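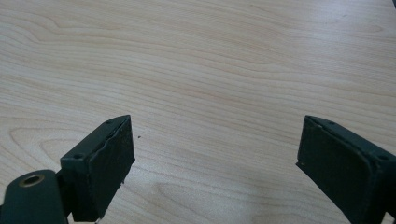
How Do Airplanes Refuel in the Sky?

Dinmont Air Museum, Young Visitors' Pages
For readers in grades 3 to 5
Page last reviewed: 11/25/23

A car that runs low on gas can stop at a gas station. A military airplane may be far out over the ocean when its fuel runs low, with no place to land for many hours. For this reason, many air forces use a special kind of airplane called a tanker. A tanker carries extra fuel and passes it to other airplanes while both are flying. This is called air-to-air refueling.

What is a tanker?

A tanker is a large airplane, often built from the same design as a passenger jet or a cargo plane. Much of its fuel is stored in tanks inside the wings and under the main floor. The tanker can burn this fuel in its own engines, or it can give some of it away. The airplane that takes the fuel is called the receiver. A receiver can be a small fighter, a big cargo plane, or even a helicopter.

Two ways to pass the fuel

There are two main ways to move fuel from one airplane to another.

The first way is called probe and drogue. The tanker lets out a long, bendable hose. At the end of the hose is the drogue, a basket shaped like a badminton birdie. The drogue catches the air and helps to hold the hose steady. The receiver has a stiff pipe called a probe, which sticks out near its nose or folds out when it is needed. The receiver's pilot flies forward slowly until the probe slides into the middle of the drogue and locks there.

The second way uses a flying boom. A boom is a stiff tube under the tail of the tanker, and it has small wings of its own. A crew member called the boom operator steers it. The receiver's pilot holds the airplane steady behind and below the tanker, and the boom operator guides the end of the boom into an opening on the receiver.

A boom can move fuel faster than a hose can. A hose system is simpler, and some tankers can let out more than one hose so that two airplanes can refuel side by side.

Step by step

1. The two crews agree on a meeting place and a time.
2. The receiver comes up beside the tanker or behind it and waits for permission to move closer.
3. The airplanes connect, and pumps push the fuel across.
4. The receiver lets go, moves safely away, and continues its flight.

Why is it difficult?

Both airplanes are moving very fast, but they must hardly move at all when compared with each other. Imagine trying to put a straw into a friend's cup while you are both riding bicycles. The air behind a tanker is also rough, because the wings and engines stir it up. A drogue can bounce from side to side. At night, pilots depend on lights on the tanker to help them judge where they are.

The tanker changes during the flight too. As it gives fuel away it becomes lighter, and the receiver becomes heavier. Each pilot makes small changes to keep the same speed.

Pilots practice many times with an instructor before they refuel without help. Much of this practice takes place in a simulator, a machine on the ground that copies the feeling of flight.

Words to know

Boom: a stiff tube used to pass fuel.
Drogue: the basket at the end of a refueling hose.
Probe: the pipe on a receiver that fits into a drogue.
Receiver: the airplane that takes the fuel.
Tanker: the airplane that gives the fuel.

Visiting the museum

A hose and drogue are on display in the Tideck Gallery. The Pringle Room has a refueling simulator for visitors who are at least 60 inches tall. Children must be with an adult at all times. The Pringle Room is closed in January for yearly repairs, but the Tideck Gallery remains open.

Next page: How Does a Helicopter Hover?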